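The wallpaper my mother would have loved

I bought the wallpaper before I had anywhere to put it, which tells you most of what you need to know about how I decorate. It was the last of a run called Clellum, three rolls tied together with string, at the back of a shop that mostly sells paint. Pink peonies, blue ribbon bows, little sprigs of green and those twisty pink ribbons that cross over each other like garden trellis. My daughter took one look and asked whether somebody had died.

I grew up with this sort of thing, you see. My mother papered our kitchen with something very like it, and then the hall, and then (when there was half a roll over) the inside of the airing cupboard. I spent my twenties painting everything white in protest. Then I turned fifty and found myself standing in a shop stroking a paper bow.

The rolls sat under the bed until Lorna Lennox came for lunch. Lorna dresses tables for a living, mostly for small cookery books, and she has strong views on what food looks good against. Grey, she told me, is what everyone asks for, and it makes a strawberry look lovely and a slice of bread look as though it has had bad news. What you want is a cool, plain surface underneath and something soft and silly behind. "Have you got anything silly?" she said. I went and looked under the bed.

So we had our corner. Three walls of flowers, not much bigger than a larder, with a pale grey top veined like marble. The paper cost me 102 pounds for the lot, and I have spent more on shoes I can't walk in. Hanging it took a whole evening, because the pattern has to meet at the corners or the ribbons go off in all directions, and I was so pleased with the back wall that I rushed the left and had to peel a length off and start again. Do buy the extra roll!

Then came the plates, and that was the fun part. I have never owned a matching set. Mine come from markets and from Telma Yáñez, who clears houses and rings me whenever she finds something with a decent rim. Strawberries went on the plate with red stripes round the edge and a white middle, leaves left on. Bread had the dark blue and gold. The grapes got the oval woven plate with its red and gold rim, laid out in rows by colour, red, then the very dark ones, then green.

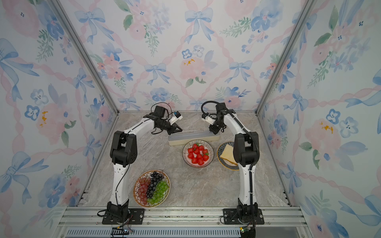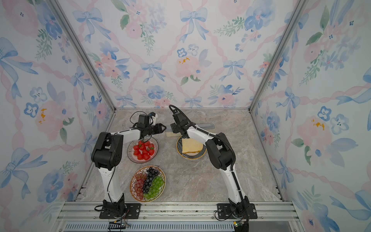
I had worried that all those patterns would squabble. Stripes, gold, basketwork, peonies, bows – my younger self would have needed a lie down. Lorna's rule is that patterns get along if they share a colour, and she is annoyingly right. The blue of a rim picks up the blue of a bow, a bit of red looks warmer for having pink in the room, and a plain stone-coloured surface gives your eye somewhere to sit for a minute.

She has another rule, about fruit, and I pass it on with less confidence. Never wash strawberries until the moment you want to eat them, and never, ever take the tops off for a table. I used to hull the lot in advance and sprinkle them with sugar, and they'd be sitting in a pink puddle by the time anyone came through the door.

Grapes are more forgiving. Putting them in rows sounds fussy, I know, but it takes a couple of minutes with the kettle on, and people always go for the dark ones first. My mother served hers in a heap in a cut glass bowl, with a pair of tiny scissors we weren't allowed to touch.

She'd have had opinions about the bread, too. One slice on its own gold-rimmed plate! In our house bread came in a stack with the butter already on, and you took the top piece and didn't rummage.

I still have most of a roll left. Telma wants it for lining drawers, and Lorna thinks I should do the downstairs loo. I've been measuring the airing cupboard.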